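How to Test Whether a Robot Can Do One of Your Chores

I get asked a lot, mostly by family and mostly around the holidays, when a machine is finally going to clear off the kitchen table for them. I've stopped giving a year. What I do now is walk people through a little test you can run on any chore, at home or on a shop floor, that tells you pretty well whether a robot with arms and hands could take it over today, could manage it with help, or should be left alone for a while. You need a pencil, some paper, a kitchen timer and a free afternoon (bring coffee, it takes longer than you think).

Step 1. Pick a chore that's small

"Clean the office" is too big, and so is "do the laundry." Pick something you could finish in a few minutes, like sorting the stuff on a desk into a divided tray, or putting the silverware away. My friend Mehrangiz Fallahi started with "tidy the workshop" and had a page and a half of notes before she'd gotten past the door. She crossed it all out and wrote "put the hex keys back in their slots," and that one she could work with.

Step 2. Write down every touch

Do the chore yourself, slowly, and write a line each time your hand meets something. Pick up, turn over, slide, let go. Please don't skip the silly ones! The moment where you nudge a cable out of the way with your pinky goes on the list, and so does holding the tray still with your other hand while you push something into it. People leave these out because they don't feel like work, and then the list comes out looking far too easy.

Step 3. Mark each line E, H or N

E is for easy: a rigid thing, with room to get fingers around it, going to a place that has some slack. A mug going onto a shelf is an E. H is for hard: thin, flat, floppy, slippery, or jammed in close to its neighbors. N is for not yet, and I save it for anything where I can't explain how I do it myself, like feeling for the end of a roll of tape.

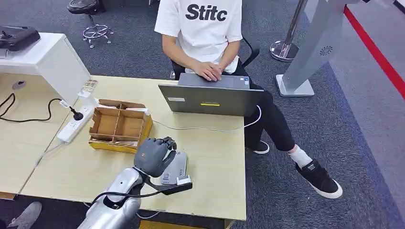

Desks are sneaky this way, and I'd recommend one for your first try. Almost everything on a desk is light enough for a robot hand to lift, so weight is hardly ever the trouble. Cords are the trouble. A cord has one end where you want it and another end somewhere behind a box, and when you pull on the near part the far part does whatever it likes. Any line on your list with a cord in it gets an H, even when you're only moving something next to the cord. Paper standing on its edge gets an H too, and a single sheet lying flat on a smooth surface is an N in my book.

Step 4. Time it, then be generous

Time yourself at a normal pace and write that down. Then suppose the machine takes 4 times as long, and ask whether you'd still be happy. For a lot of chores the answer is yes – if it's done by breakfast, who cares. For anything with a person waiting on it, probably no. Baltasar Henríquez, who packs orders at Plostard, did this step for his own bench and decided slow was fine for folding the boxes overnight and no good at all for the last hour before pickup.

Step 5. Plan for the miss

Go back down the list and ask what happens if each touch goes wrong once in about 20 tries. A dropped sponge is nothing. A dropped glass means you're in there with a broom, and a knocked power strip might take the laptop down with it. Circle the lines where a miss costs you more than the chore saves.

Step 6. Read your page

If it's all E's with no circles, that chore is a fair candidate right now, provided the objects stay put and the light is decent. One or 2 H's means a machine could likely do most of it and call you over for the rest, and I think that's where a good many household chores stand at the moment. Any circled N and I'd keep doing it by hand.

One last thing you can try is changing the chore to suit the machine. Deeper compartments, cords clipped along the back of the desk, cards laid in a tray with a finger notch. Redo steps 2 and 3 afterward and see how many H's have turned into E's. I did my own desk in May and got rid of all but the headphones.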